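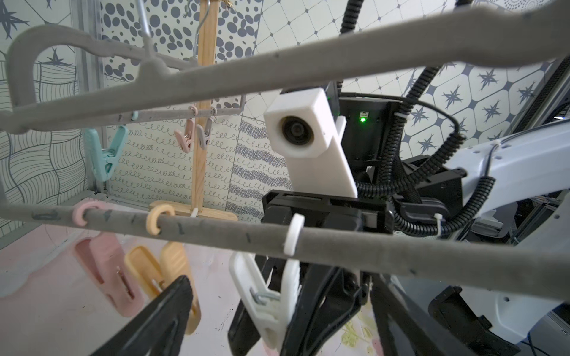
Stock fingers or Grenix fingers for clothespins?
Grippers and end effectors > Two-arm cells

fsutherland
December 17, 2019
I have a two-arm cell set up for laundry tasks: hangers, clothespins, gloves, a string line. Both arms have the stock black two-finger grippers with a camera over the wrist. I'm trying to decide if I should swap to the Grenix soft fingers before I collect anything more. The pins with the ring hooks are the hard part. The ring sits on the lower bar of the hanger and the whole pin swings when a finger touches it. Force limit is at 4 newtons. Has anyone run both sets on something this small?
Finlay Sutherland

romach_bench
We ran both in November. Soft fingers were better on cloth and worse on pins. The pads fold over the handles and you lose the squeeze, so the pin stays shut. I would keep the stock ones.

karpenko77
Disagree. The pads only fold if you mount them at full width. Shim the base and they hold fine. The stock tips are too wide for a pin that hangs next to two others. You go in for the yellow one and bump the white one.

fsutherland
Bumping the neighbor is exactly my problem. I also lose sight of the pin from the wrist camera once the finger is in front of it. The other arm's camera faces the hangers from the far side and I have been using that view for the last bit of the approach.

halyna_s
Which controller? On the Flirnach box we saw a 105 ms delay on the second camera. If you steer the final approach from the other arm's view, that delay matters more than the shape of the finger. Measure it before you spend money on fingers.
Halyna Semeniuk

fsutherland
Flirnach, yes. I had not measured it. Will do that first.

On cloth I have no complaint with the stock set. I use work gloves with a colored cuff, and the arm takes them by the glove and carries them over to the line. Same session, from the fixed camera:

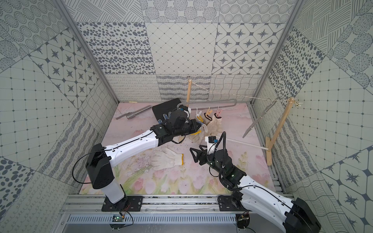
Left gripper holding a glove with a yellow cuff, right gripper open. Gloves pinned to the line at the back.

romach_bench
That is a decent grip for stock fingers. What do you do about the one lying flat on the mat? Ours slid along the floor more often than it got picked up.

fsutherland
Come straight down, close slowly, lift. If the tips are a little high they close on nothing. I set the height by hand every time the mat gets moved.

karpenko77
See, that is where soft fingers win. They give a little, so you can press into the mat and still pick up the glove. You would not need to reset the height.

halyna_s
They do give, but they wear. Our first pair was split at the root after 600 grasps. The stock ones are at 3,406 on the same arm with only scratches. Depends on how many runs you are planning.

karpenko77
600 sounds low. Were those the old gray ones? The new mold is thicker at the root.

halyna_s
Old ones. I have not tried the new mold, so I can't say.

romach_bench
Another option is to leave the fingers alone and put a narrow tip on one arm only. One arm steadies the hanger, the other one works the pin. We did it with a filed down spare. Takes an evening.

fsutherland
I like that better than changing both. I have a spare pair for the right arm. Plan is to measure the camera delay, then file the tips, then try the pins on the hanger again at the same force limit. If the pins still swing I'll order one set of the new Grenix mold and shim it like karpenko77 said.

karpenko77
Start with a 1 mm shim. Post the delay number when you have it, I'm on the same controller.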